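Prerine Bottle Sorting Set: README
Version 3, last changed 3 January 2021
Maintained by Rigoberto Espinoza

What this set contains

The set is about small medicine bottles and their caps: picking them up, opening them, closing them, and putting them back on a board. It has 70 recordings, each one no longer than 30 seconds. All were made at the same table in the Szabo room during December.

The bottles are of different kinds. There are amber ones with white caps, white ones, pink ones, and some with colored caps. They come from the household box at Bandari, where people bring bottles they do not need anymore. We removed the personal labels before the work started. Please write to me if you still find a name somewhere, and I will take the recording out.

The table

A black mat lies on the wooden table. The wooden board on the mat is the home place for the bottles. Every recording begins with the bottles standing on the board, but their order is free. The plant in the white pot belongs to the table and should be left in its place, also when you make new recordings to add to ours.

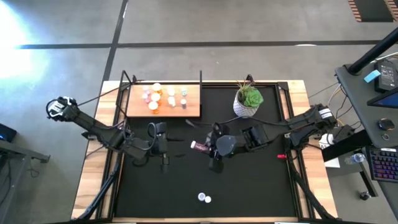 Caps that are separate from their bottles stay on the mat. We do not ask for a straight row. A cap may lie with the open side up or down, and the notes file says which one only when I remembered to write it. I am sorry for this; in version 2 the column was missing completely.

Names used in the notes file

"board" is the wooden board only, not the table.
"cap off" means that the cap and the bottle do not touch.
"home" means the bottle is standing on the board again, upright.
"tall" and "short" compare bottles of the same color, so a short amber bottle can be higher than a tall pink one.

Child-resistant caps

Some of the prescription bottles have a cap that must be pressed or lifted at a tab before it turns. These are marked "tab" in the notes. The raised letters on such caps are the same color as the plastic and difficult to read, so please do not use them as the only way to tell two bottles apart. The color of the body and the height work better.
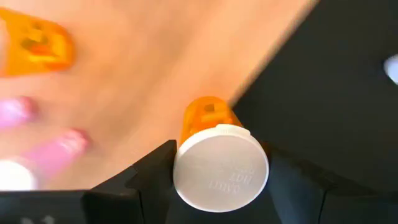

Clinier Data Notes, Issue 24

Known problems

The light in the Szabo room changes in the afternoon, and amber plastic looks more orange then. In the notes I wrote "amber" for all of it.

Two bottles were exchanged between version 2 and version 3 because their caps were cracked. The old recordings with them are kept in the folder "retired" and are not included in the 70.

Use

You may use the set for teaching and for study. If you publish something, please name the set and the version.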